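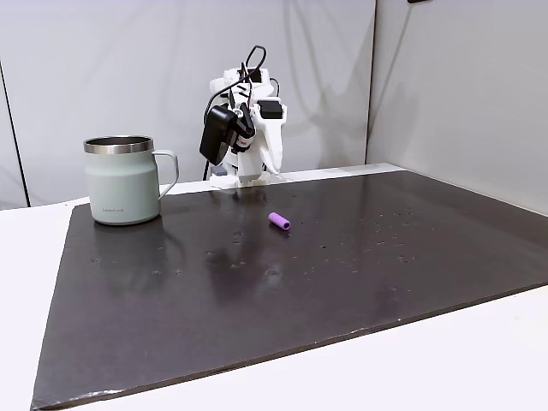
# Desktop Arm Cell: Setup and Care FAQ

These answers apply to the Nora cell at the Irnwood teaching laboratory. Last revised 10/11/2020.

**Who may adjust the arm?**

Any user who has completed the bench orientation may clean the board and check the cables. Servo replacement and recalibration are reserved for laboratory staff.

**How is the board cleaned?**

Switch off the servo supply first. Wipe the board with a damp lint-free cloth, working from the back edge to the front, and then dry it. Droplets and dust both produce bright points on a glossy surface, and these can disturb object detection.

**What should be checked before each session?**

- The base is firmly fixed and does not rock.
- Servo wires have enough slack for the full range of motion.
- No cable crosses the path of the gripper.
- Bracket bolts are snug at every joint.
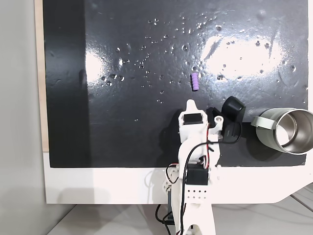

**How is the gripper tested after a repair?**

Place the foam cylinder by itself near the center of the board, with the mug well to one side. Run the Destow test routine at low speed for 7 cycles. If the jaw binds or stops short of the cylinder, cut the power and inspect the jaw bracket before trying again.

**How often are the servos serviced?**

Gripper servos are inspected every 240 hours of operation and replaced at 2,000 hours. A servo that becomes noisy or too warm to touch is to be replaced at once — please do not wait for the scheduled date.

**Is recalibration needed after a servo is replaced?**

Yes. Return the arm to its home position, load the stored Pillay profile, and repeat the zero procedure for the joint concerned. Two consecutive passes are required before the cell is released for use.

**Where are faults reported?**

Enter the fault in the cell logbook and leave the power switched off until staff have signed the entry.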